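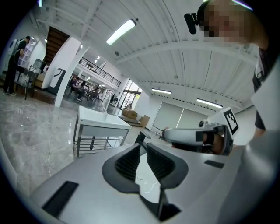
Handling rules for the hand-held grippers, second pass

Aug 2, 2022
Catarina Barreto
3 min read

Writing these up again after the April version turned into a list of exceptions. Elias wants one page that can be taped up at Rillosholm and used without asking me.

Before recording

Check the marker tag on each gripper. It has to sit flat, with no lifted corners and no tape over the black border. Wipe with a dry cloth only. Alfie used alcohol on two of them last month and the print went gray at the edges, so those got reprinted.

Hand goes fully through the strap, then tighten. If the strap is at its last hole and still slips, swap operators. Don't pad it with foam, we tried that at Stultmont and the grip angle drifted over a session.

Head camera goes on last. Look at the preview with your head in working position, chin down. People set it while standing straight and then record their own forehead height for half an hour.

Anything printed and square that isn't one of our tags should be turned over or moved before start. Cables on the floor go along the wall or get taped.

During

Start and end each take with both grippers closed and still for a slow count of three. Saskia's script cuts on that and will throw away the take if one hand is moving.

Limit is 30 minutes on, then 12 minutes off with both devices put down. The old rule said to rest "as needed" and people just kept going. Simão's wrist was sore for a week after the Gallegos job. The break applies to whoever is holding the grippers, and the person logging should call it.

No talking to the operator in the middle of a take unless something is about to fall. Log it and say it afterward.

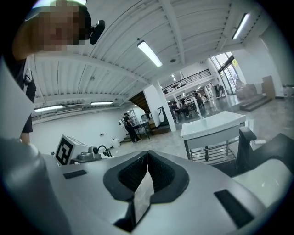

Bystanders are still the weak point in the rules. Anyone who uses the room gets told before the first take that cameras are running, and we write down that they were told. Faces get blurred before files leave the Urov drive, including operators. I had this under "after" in April and it was skipped once, so it now has its own line on the sign-off sheet.

After

Charge both units even if they show full. Copy, check that the file count matches the log, then clear the cards. One person copies and a different person clears.

Retire a tag after 300 takes or at the first visible scratch across the pattern. I'm not certain 300 is right - it came from Elias looking at detection dropouts on one pair only. Keep it until we have a second pair to compare.

Open items

Saskia to add a dropout column to the log.
Alfie to order straps in the smaller size.
Ask Simão whether the break rule should be shorter for two-handed work. He thinks yes, I'd like to see a few more sessions first.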